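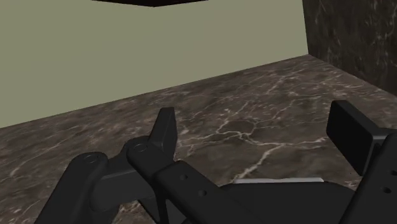

The gripper in Zunden's simulated cell, fingers apart over a marble worktop. Render: Zunden

Zunden says virtual set-up has cut gripper faults at Perkwood

25 May 2021

Zunden, the automation firm, says it can now set up and check a robot gripper on a computer before a technician touches the real one. The company has been using the method since April on a packing cell at the Perkwood site, and it is pleased with itself. The figures it has released so far are thin.

The idea is simple enough. A model of the gripper, called Wasta, is placed above a virtual worktop with a thin, flat item to pick up. Staff then set how far the fingers open, how low the hand comes down and where the linkage should stop. Those settings are copied to the cell, where a technician does a final check by hand.

Zunden says the model was run through 1000 picks before the settings were sent over, and that the cell has needed 2 stoppages for gripper faults since. It would not say how many there were in the same period before the change. Without that number the claim of a cut is hard to test.

Thin items are a known nuisance for two-fingered grippers. Come down too high and the fingers close on nothing. Come down too low and they hit the table, which over time works the pivot pins loose. A model can find a safe height. What it will not do, unless someone tells it to, is wear out.

Yetunde Lawal, who looks after the Perkwood cell, was willing to talk about that side of it. "The pins in the model are perfect every morning," she said. "Mine have grit in them." She still strips the linkage every 4 weeks, cleans the joints and measures the play in each finger. When the play has grown she changes the opening in the settings herself, and the model is only brought into line afterwards.

She does find it useful for trying a new item without stopping the line. She would like it to include worn pads and a worktop that is slightly out of level, as hers is.

Zunden says wear will be added in a later version but gave no date. It also plans to offer the set-up service to Akande, which runs 123 grippers of a similar kind. Akande said it had seen a demonstration and had not signed anything. It has asked for the fault records from Perkwood first.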